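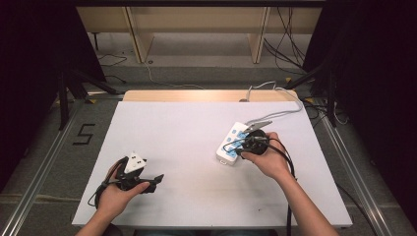 A round black plug held close to a power strip with blue outlet faces, on a white board. Plugging in is one of the chores in the Bedska spring trials.

FOR IMMEDIATE RELEASE
3 May 2022

Bedska publishes spring chore results: towels yes, plugs not yet

ZONDALE – Bedska, maker of control software for two-armed machines, today put out the results of its April chore trials. Short version: machines can do some housework. Slowly. Small fiddly jobs are still a person's work, and plugging something in is near the top of that list.

The trials covered household and shop-floor chores, each run 200 times. Same table, same objects, start position changed every time. A run only counted if the job was finished with no help.

Folding a hand towel went best. Putting cups on a shelf, close behind. Sorting bolts into bins was fine until the bolts were tangled. Plugging a cord into a power strip was the hard one: 100 runs with the strip fixed to the table, 100 with it left free to move. The fixed strip gave the machine a fair chance. With the free strip it managed 2.

"A plug is a nasty little job," said Siu-ming Kuo, head of trials at Bedska. "The strip slides, the cord pulls back at you, and by the time you are close enough to push, your own hand is covering the holes. People do it by feel. Our machine dosen't have much feel yet."

Cords are a big part of the trouble. They hang, twist, and drag on whatever is holding the plug. An error of a few millimeters is nothing with a towel and everything with an outlet. Adapters add another step, as one hand has to keep the thing steady while the other does the work.

Same story on the shop floor. Tse, which runs a small appliance repair shop in Zondale and advised on the chore list, asked for plugging and unplugging to be included. Every item on the bench gets plugged in for testing, often more then once.

"I'd take a machine that does this tomorrow," said Lok-yiu Yang, shop manager at Tse. "Would I leave it alone with a customer's toaster? No. Carrying boxes, wiping down the bench, sure, let it try."

Bedska is not giving a date for a home product and will not be taking orders. The next round keeps the plug chore and adds unplugging, coiling a cord and changing a trash bag. Work on fingertip sensing is under way with parts supplier Druvex – first parts are already in the Zondale workshop, no results to share so far.

Full results, with the failed runs included, are free on request. Chore list and scoring sheet too. Repair shops, laundries and kitchens that want to suggest a chore for the next round can write to the trials desk. Please say what the job is, how long it takes a person and what usually goes wrong.

About Bedska
Bedska writes control software for two-armed machines used in light assembly and packing. Based in Zondale.

Press contact
Trials desk, Bedska, Zondale
Interviews with Siu-ming Kuo by arrangement

– ends –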